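I've been folding for Santon for 3 years now, first by hand on the long tables, and since the Elteck setup came in, with grippers. People at home keep asking if the robots took my job. Well, no! But it's a different job, and my shoulders noticed before I did.

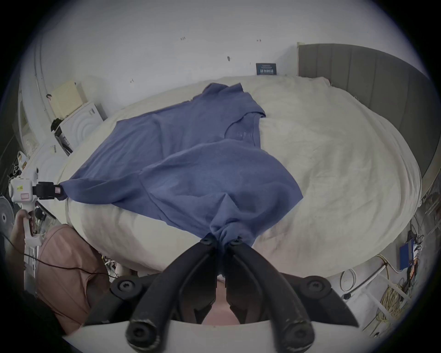
Seter, 27/01/2021

So yes, a blue T-shirt on a bed. You pinch it by two ends, pull, let it drop, smooth it, and start over (my record for one shift is 282 shirts, please clap). It's slower than bare hands and at first it drove me up the wall – you reach for a hem and get a fistful of duvet instead. Now I catch myself pinching my toast the same way.

What I miss is the talking. The old tables had a whole row of us, and with the new stations we work 2 to a room. Schouten, the laundry we supply, wants 4000 folds by April, so breaks are short too. On the plus side, I got a raise and a say in how the stations are laid out, which never happened in the hand-folding days.

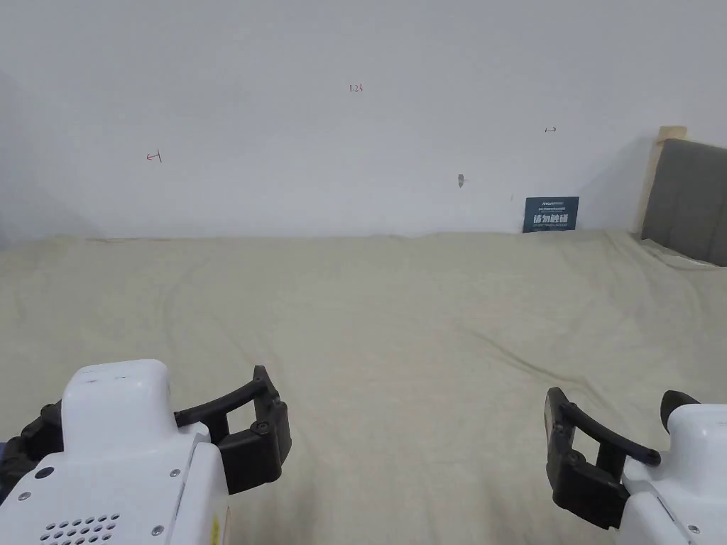 Both grippers empty, cloth still wrinkled.

Next up is towels. I've asked for the early shift – wish me luck.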